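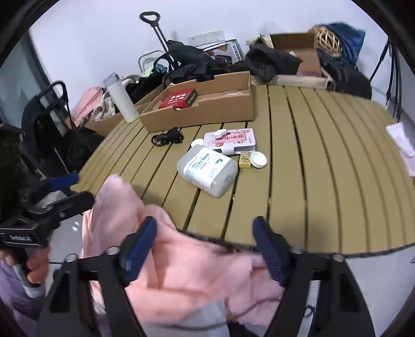

Can a machine tidy up a table for you yet?

Slowly, and if the table belongs to a patient person. It can pick up a fair number of the things on it and put them in a box, and it will get stuck on the same stuff you and I would shove in without looking.

I got that from Homa Rostami, and it took her a while to say it, as she doesn't like short answers. We talked for most of an April morning, first on the phone and then at her place of work, with a break in the middle so she could find her coffee. Homa has spent years on what she calls "the boring end" of robotics, the end where somebody has to get the bottle caps off the table. Before that she ran the packing floor at Savchuk, a mail-order outfit, and I think that's why I wanted to talk to her in particular. She has done the chores for money. She has opinions about cardboard.

I started with the thing I really wanted to know, namely when I get to stop putting away my own clutter.

"You want a date," she said. "Everybody wants a date. I gave my sister a date once and she still brings it up."

So no date. But she was happy to go through the chores one by one, and I'd brought a list (my list was mostly things I hate doing, I admit). Clearing a table was at the top. She laughed at that and said I had picked one that sounds like a single job and is really forty small ones.

"A box is fine. Give me a box with square corners, put it on a flat table, and I'm pretty relaxed. A bottle standing up, fine. The same bottle lying down, okay, now it can roll, now you have to come at it from another side. Then somebody leaves a cable there. I hate cables. A cable has no shape. It has the shape it had last time you dropped it."

I asked about small things, caps and wrappers and so on. She held her thumb and finger a little way apart.

"A cap is thin. If you close on it from above and you're off by the width of a fingernail, you push it away, and then you follow it, and you push it away again. You've seen a toddler with a pea. And if the table has gaps between the boards, well. Then the edge of the cap sits down in the gap and you're pinching wood."

She is fond of slatted tables as a test for exactly that reason, and mean about them in the same breath. A lot of the demos you see online are done on a smooth surface with nothing else on it, she told me, and she would like to see those same people try it on garden furniture.

My next question was a bit dumb, but I'd written it down, so I asked it. Why are fingers so hard to copy?

"They aren't, so much. You can do a lot with two fingers. Try it at breakfast! Use your thumb and one finger on each hand and nothing else, and see how far you get. You'll get dressed, you'll make toast. You'll be slow and annoyed but you'll manage. What you'll notice is how much your eyes and your memory are doing. You already know the yogurt lid is stuck before you touch it."

I did try it, the next morning. Toast, yes. Socks took forever. I gave up on the shirt buttons.

When I read this part back to her she wanted me to add that two fingers are plenty for putting things into a tray, and that she didn't want people thinking the hand is the holdup. So, added.

Her colleague Odair Nogueira joined us for a while. He is the quiet one of the two, or at least he was with me there. His part of the work is the order of things - which item goes first, which one has to wait - and he got much less quiet once I asked about that.

"People plan without noticing," he said. "You put the big box in the corner because you know a long thing is coming later. You leave the middle open. Nobody taught you that, you moved apartment a few times."

I asked whether the machine can learn it the same way.
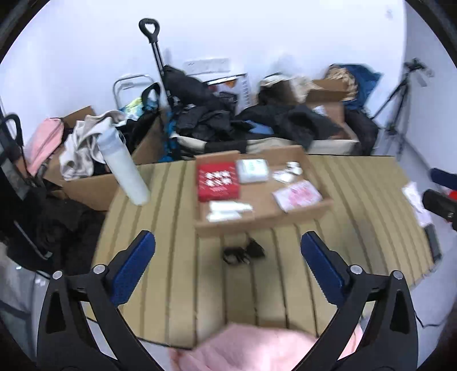

"From people, yes, if you have enough people doing it," Odair said. "And they have to do it in different ways. If all my examples are by one very neat person, I get a machine that is lost the moment something falls over."

Homa jumped in there. At Savchuk, she told me, they had 3,000 items on the shelves in the slow season and the best packer on the floor was a man who never once packed a carton the same way twice. It drove the managers up the wall. They tried to write down his method and ended up with four pages that contradicted each other. "But his boxes didn't rattle," she said. "I'd love to have had him for a month. Just doing it over and over, with all his bad habits."

I asked what had happened to the managers' four pages and she said she'd kept them. She thinks there's more good sense in them than in some papers she has had to read.

Then we got to clothes, which are the thing I care about most, having two kids and one very deep laundry pile. I'd seen a shirt-folding video the week before and I was full of hope. Homa was kind about it.

"Folding one shirt that's been laid out flat, that works. I've seen it work many times. Pulling one shirt out of a pile of other shirts, all of them dark, some inside out, that's another matter. Where does the sleeve end? Whose sleeve is it? You find out by tugging. You shake it. You don't even look, you're talking to your kid at the time."

She thinks cloth will come, though, and sooner than I'd guess from how she talks about it. She has changed her mind on this. A few years ago she told a room full of people that soft things would be last, after everything else, and now she'd take that back. Odair would still put them last. They argued about it in front of me for a good ten minutes, pretty cheerfully, and I mostly ate cookies.

I should put in something about shops, as I'd promised my editor at Pendlow that I would. The question there is whether a machine can do the shelf work, the filling up and straightening. Homa's view is that shops are easier than homes in one way and harder in another. The goods are known. There's a list, the boxes have printed sides, the same tube of toothpaste comes back every week. "But then you have customers," she said. "A customer picks up a jar, walks for a while, and leaves it with the socks."

She mentioned a trial she'd visited at a drugstore where the machine was given 300 soft packs to put on a shelf (wipes, tissues, that sort of thing) and the packs kept slumping against each other. The staff had put in a little cardboard divider by the second afternoon, without telling anyone. The numbers got a lot better after that, and for a day or so the engineers were very pleased with their software.

"I love that divider," she said. "That's how it will really go, I think. People will move things a bit. You'll put your keys in a dish because the dish is easier for the machine, and after a while you'll believe you always did."

I said that sounded a little sad. She didn't think so. We did the same for vacuum cleaners, she pointed out, and for dishwashers, and nobody misses glasses that had to be washed by hand. I do have four of those, from my grandmother, and I told her so. She said those would be mine to wash for a long time to come.

What about speed? I'd been saving that one. My own record for clearing our kitchen table is under two minutes if there are guests on the stairs. Homa said I should stop comparing.

"If you're out of the house, who cares if it takes an hour? Speed is for factories. At home I care if it breaks the cup. I care if it throws out the drawing. There's a bit of paper on the table - is it trash or is it the permission slip for school? I can't always tell in my own kitchen."

That's the part I keep thinking about. We have a drawer at home for papers of that kind and I'm not sure any of us could explain what belongs in it.

Odair had to go by then, but he stopped at the door to tell me one more thing, about empty boxes. People keep them, he said. A person looks at an open carton and knows whether it's waiting to be filled or waiting to be thrown out, and he has asked a lot of people how they know, and he's had a lot of different answers. "My favorite was 'it looks tired,'" he said, and off he went.

I asked Homa, last, what she'd buy if something good enough came out next year. She'd want it for picking up off the floor, she said, before tables and before laundry. Her knees are bad. She'd let it be slow and she'd let it be wrong one time in five, as long as it asked before it put anything in the trash.

And would she trust it with the caps?

"Put them in a bowl for it," she said. "Then we'll see."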